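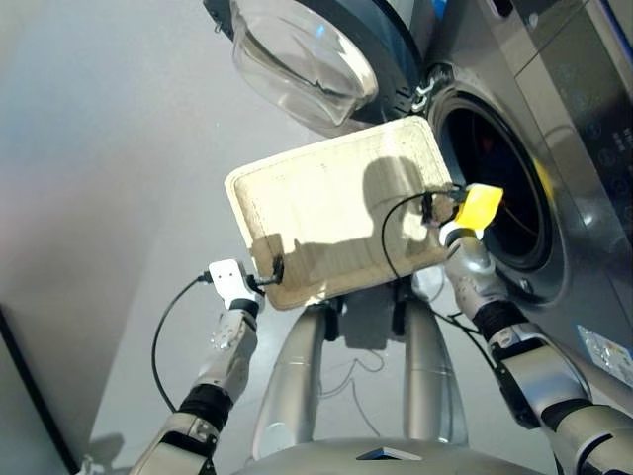 Laundry notes from the small apartment

2 February 2023

I've been wanting to write about laundry for ages, and yes, I know how that sounds! But we moved into the Inlow building in August and for the first time in my adult life I have a front-loader a few steps from my own closet. I used to carry everything down to the coin machines on Dredden Street with a roll of quarters in my coat pocket. Now I can wash two things at ten at night if I feel like it. And I do feel like it, pretty often.

So this is a post about small loads. My mother would be horrified (she never ran a machine that wasn't full to the door), but my reds and my navies have always been the trouble in this house. They bleed, they pick up lint from the towels, and if I wait for a full dark load they sit in the bottom of the hamper for two weeks. I've started pulling them out as I go and giving them their own short, cold wash.

The big change has been having something flat and low to hold right up at the door. I tried a tall hamper first, the pop-up kind from Zomach, and it was hopeless. Everything sank to the bottom and I was in up to the shoulder fishing for it. With a shallow basket you can see what you've got. I love a wicker one for this, especially in a light color, where a dark sock can't hide from you.

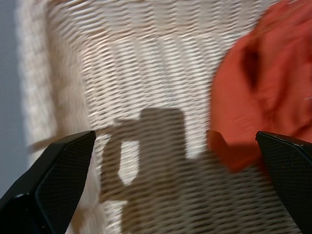

Orange-red on cream wicker. I could look at this color combination all day.

A word about wicker, while I'm on it! Run your hand around the inside before you put anything knitted in there. One loose end will find your favorite sweater within a week. I snip mine with nail scissors and then rub the spot with a bit of beeswax, a trick I picked up from an old Hovland housekeeping booklet that cost me 2 dollars at a library sale. Best money I've spent on the apartment so far, and I'm counting the shower curtain.

Then there's the tilt. I used to set my basket on the floor and bend down for every single piece. Tip it toward the drum and most of a small load is right there under your hand. My back noticed the difference before I did.
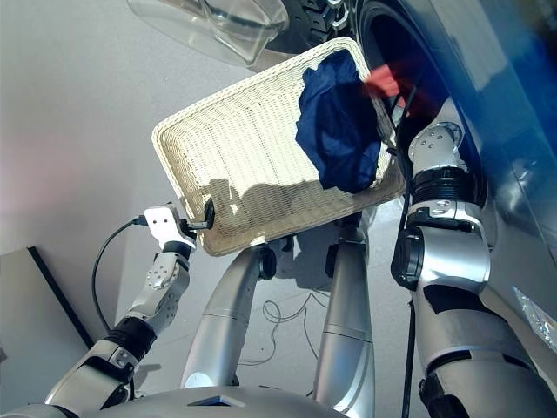
Navy in the basket, red over by the washer door.

I check the rubber seal every time now, too. The last place I lived had a machine with a fold in the gasket that swallowed socks, and I once found a hair tie and a very sad-looking grocery list in there. Quick sweep with the fingers, all the way around, and leave the door open between loads so the drum can air out. I must have read 1,000 tips about keeping a front-loader from smelling, and the open door is the one I keep coming back to.

As for red with navy, I wash them together these days, but only once each piece has been through a wash or two alone. Cold water, inside out, half the soap you think you need.

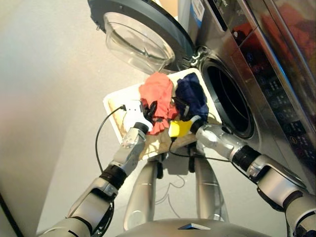

Coral red and navy, side by side at the washer.

Next up is the drying rack, which deserves a post of its own. I have opinions about clothespins! If you have a favorite way of drying heavy cotton in a room with one window, please leave it in the comments, I'm still experimenting.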